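Cold wash only: does it save anything?

kanchan_t
Plima claims cold washing saves 407 kWh a year. I don't buy it. Who measured that, and on what machine?

jkang71
Mine was lower, but it did drop. Clothes came out fine.

kanchan_t
Fine by whose nose? Gym shirts need heat.

c_feng
Disagree. Heat wrecks stretchy stuff. Skip softener and don't overload. My unsorted stuff, mustard yellow on top:

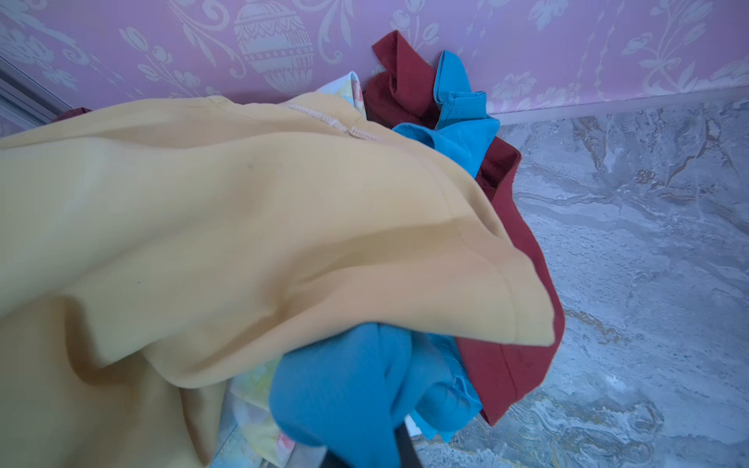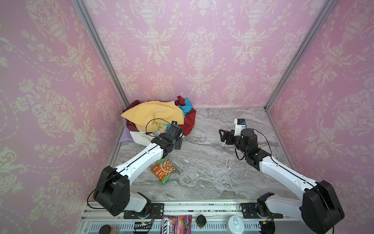
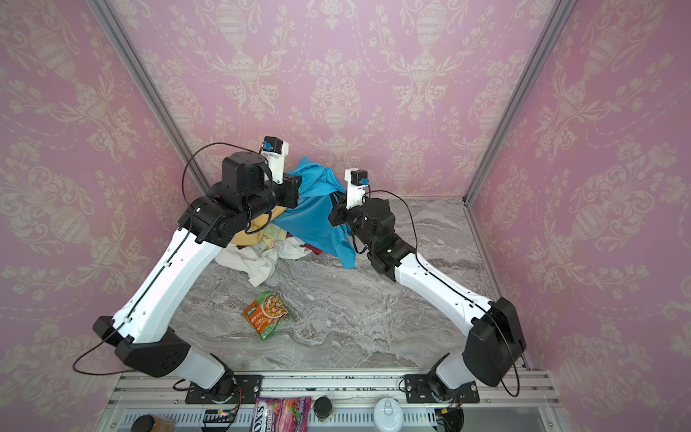
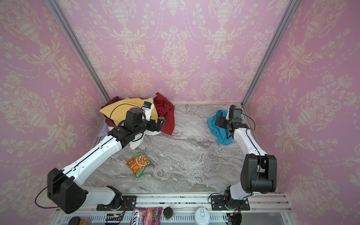 I'd do all that at cold, one load, no sorting. Been at it since June with no dye bleed.

kanchan_t
One month proves nothing. Post the meter readings.

jkang71
1,000 loads from now she'll still want a control group.

kanchan_t
Yes, I will.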